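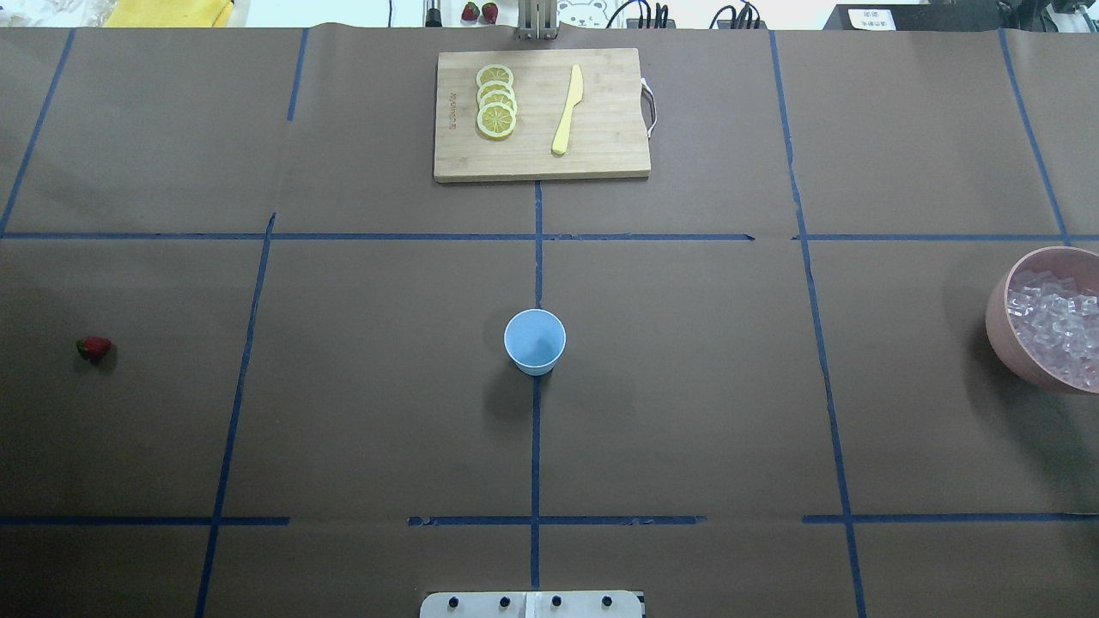

Oda Ekström
Clirkel is closing its exchange to UK customers in January. I've had an account there for years and have spent the past few evenings moving everything out. Notes follow, in the order I did things.

The email came at teatime with the subject line "Changes to your service". The closure is in the fourth paragraph. If you have an account and skim your post the way I do, go back and look for it.

After the cut-off you can still withdraw, but you can't trade. So anything you'd want to turn into pounds first has to be sold before then. Small coins especially, as a lot of other places won't take them.

Download your history before you touch anything else. Mine came to 723 lines, most of them tiny staking rewards I had forgotten were switched on.

The export is a CSV with times in UTC and values in dollars. There's an option for pounds but it uses today's rate for every line, so it's no use for tax. I kept the dollar one and worked out the rates separately.

Each staking reward counts as a receipt on the day it arrived. Then there's a gain or loss when you sell it. I used to wave these away as pennies. Over several years they weren't pennies.

Next, the withdrawal limits. My level of account allows 2000 pounds a day in crypto, counted from midnight UTC and not from your last withdrawal. I sent one lot at 11pm and the next just after midnight, and both went.
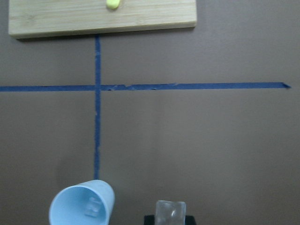
Strips of blue tape on a tabletop, wooden board at the top.

Bitcoin first. I sent a small test amount to my own wallet (a Vasiliu, the older one with two buttons) and waited for it to show before sending the rest. The test took 40 minutes to confirm. The big one was quicker.

Clirkel charges a flat fee per withdrawal whatever the amount, so a test costs you the same as the real thing. I paid it. I have mistyped an address before -- on another site, not much money, but it's gone.

Check the address on the wallet's own screen as well as on the computer. I read out the first six characters and the last six. It takes a moment and I've stopped feeling silly doing it.

Then the stablecoins. This is where I nearly went wrong. The withdrawal page offers several networks and puts the cheapest one at the top. Cadness, where I was sending them, only accepts two of those networks, and the cheapest isn't one of them.

The two address formats look identical, so the page doesn't warn you. Look at the deposit page on the receiving side, see which network it names, then pick that one on the sending side. If the names don't match word for word, stop and ask.

I did ask. Cadness support replied the next morning and confirmed it. Their answer was three lines long and was what I needed, so credit to them.

Anything staked has to be unstaked before it can move. On Clirkel that takes nine days, with no rewards paid while you wait. If you leave this until the last week you'll miss the trading cut-off and have to withdraw whatever it is as it is.

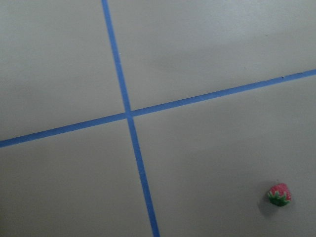
What happens to a balance that's too small to withdraw?
Clirkel will convert it into pounds at the cut-off and pay it to the bank account you verified with, provided that account is still open. If it isn't, you have to send them a new statement and wait.

A few people have mentioned Bemberg as a place to move to. I've not used it. I looked at the fee page and trading is cheap, but the charge for taking pounds out is higher than I'd like. Read that part before you sign up.

There are also fake Clirkel emails going round with a "migration wallet" link. I've had two. The real one asks you to log in as normal and has no link to a wallet at all. Don't type your recovery words into anything.

Where I've got to: bitcoin out, stablecoins at Cadness, history saved on two drives. The staked coins are still counting down. I'll add a post when they've arrived.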